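Chapter 4
Why Colors Leave

Every dye is a houseguest. Some settle in for 900 years and some are gone by the second wash, and the host, a cotton fiber, has less say in the matter than you might hope. This chapter is about what keeps a color in cloth and what persuades it to go.

We begin in the town of Grasura, where in March of her second year in business the dyer Yae Ebihara sold 247 green scarves to a hotel called the Noseck. The guests went home with green necks. Ebihara refunded the lot, bought a used chemistry book, and became, by her own account, much less fun at parties. 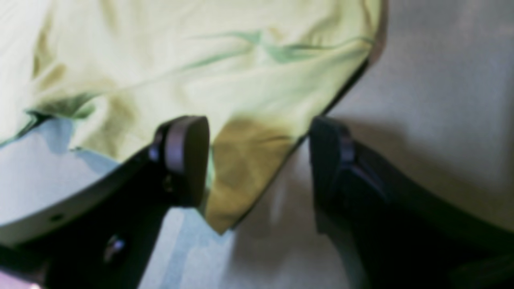 Fading and bleeding are often treated as one misfortune, but they have separate causes. Fading happens when light or bleach breaks up the dye molecule itself. Bleeding happens when the molecule is in perfect health and simply wanders off, usually onto something you liked. A faded, smeared band of darker green on pale yellow-green cloth could be the work of either one, and looking harder at it will not settle the question. For that we need a test, and Section 4.2 supplies one that calls for white cotton, warm water and 20 minutes of patience.

Before going on, review the terms "mordant" and "fiber" from Chapter 3. If you skipped Chapter 3 — the author has met students before — read it now.

Key terms: bleeding, fading, lightfast, fixative, wash test

4.1 How Dye Holds On

A dye molecule can stay in a fiber by bonding to it or by getting stuck inside it.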